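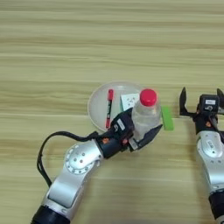

Marker and water bottle on a plate, Stilmont.

Hearing Checks for Older Adults — progress report, first half
Reading time: 3 minutes
Print | E-mail

Quick one, as the full numbers go in with the June return. Sorry for the short form.

Where we are. Letters out to 2757 households in Stilmont and Kumalach, everyone on the clinic lists over 65. Hearing checks done: 535. Ahead of plan in Stilmont, behind in Kumalach. Bus route there was cut back in the spring and the clinic is a long walk from the nearest stop. We've moved the Kumalach sessions to 10:30 so people can use the later bus. Early signs ok, too soon to say more.

Staffing. Full team of 4 now in place. Last audiology assistant started late (background check, then a house move). Training finished. Funmilayo Ogbonna is running the booking desk and the follow-up calls, both going better than they did when I had them.

Main thing we're hearing from people: they knew. Most had been turning up the TV for years and put it down to age. Wax is a big share of it, and the nurse clears that on the spot or books it in. The rest go on the list for a full test at Monti, where the wait has grown. I've asked Monti for a block of slots each month. No answer yet, will chase.
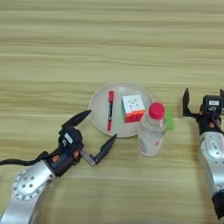 Do people need a doctor's referral to get a hearing check?
Anyone over 65 on the clinic lists can book directly by phone or at the desk, and the check is free.

Hearing aids. Your grant covers fitting support for 100 people. Take-up is slower then we planned, mostly becuase fittings can't start until the full test is done. What we do see is people who got aids a while ago and keep them in a drawer — too loud, whistling, batteries fiddly. We'd like to open the support sessions to them too. Would need your OK, no extra money.

Booking software. Zustevon went live after two false starts. Reminder texts work. Large-print letters still don't print right from it, so we do those by hand.
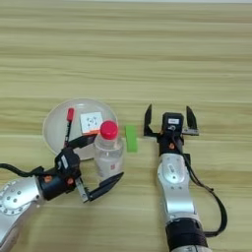 Water bottle in front of the clear bowl.

Spending. Travel under, postage over (second mailing to Kumalach). Want to shift the travel money across, form attached.

Next: second round of letters, Monti slots, drop-in on hearing aid care at both clinics. Need from you — a yes or no on the drawer people, and the signed budget form.

Get our newsletter. Enter your e-mail to receive updates. You can unsubscribe at any time.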